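My house rules for folding laundry with hand-held grippers

I fold a lot of clothes with grippers. Two hands, two grippers, one garment at a time, and every fold gets recorded so a robot can learn from it later. I've done this at home since June and I've made pretty much every mistake there is, so these are the rules I stick to now (they're taped inside the closet door, with a few crossings-out).

Set up before you pick anything up

Make the bed flat first. A plain sheet in a color that doesn't match the clothes is best, and you want the blanket shoved to the far side where you won't snag it. I lost a whole evening's work once to a navy shirt on a navy sheet!

Rings off, sleeves pushed up, phone in another room. Check the fingertip pads too. I wipe mine with a barely damp cloth every 104 folds, which is an odd number, but it's how many fit on one page of my log sheet and I'd never remember otherwise.

Keep your fingers out of the linkage

Hold the handle and only the handle. The bars pinch, and they pinch hardest when you're tired and reaching across yourself to save a sleeve. If the cloth gets caught in a joint, open the jaws and put the tool down before you pull it free. I don't care how good the fold was going.

Grip knits by the edge, gently

Sweaters are my favorite and also the biggest pain. Pinch a cuff or a seam, never the middle of a panel, because the stitches pull and you'll see the little bump forever. Lift just enough to clear the layer underneath, carry it across, lower it, let go. No flinging! I bring one sleeve in over the chest, then lay the other on top, and I smooth each one before I touch the next. Then open the jaws all the way and hold still over the knit for a beat, so the end of that step is easy to find in the recording.

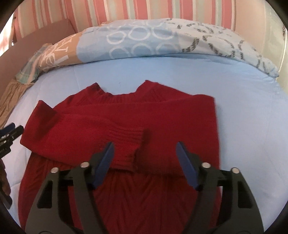
Both tools stay in play

It's so tempting to park one gripper and do everything with your good hand. Don't. If the left one isn't moving cloth, it should be holding cloth or waiting close by. And no sneaky bare fingers to fix a corner, ever. If I do it without thinking (I still do), that take gets marked bad.

Stop before you get sloppy

My limit is 7 garments, then a break and a glass of water. My first goal was 2000 clean folds and I'm working toward 4000 now, and the tired ones were nearly all in the throwaway pile.

Write it down right away

Garment, fabric, good or bad, anything weird. One line is plenty. Do it before you shake the thing out for another go, or you'll be guessing by bedtime. Mine lives on a clipboard next to the lamp, with the pencil tied on with yarn.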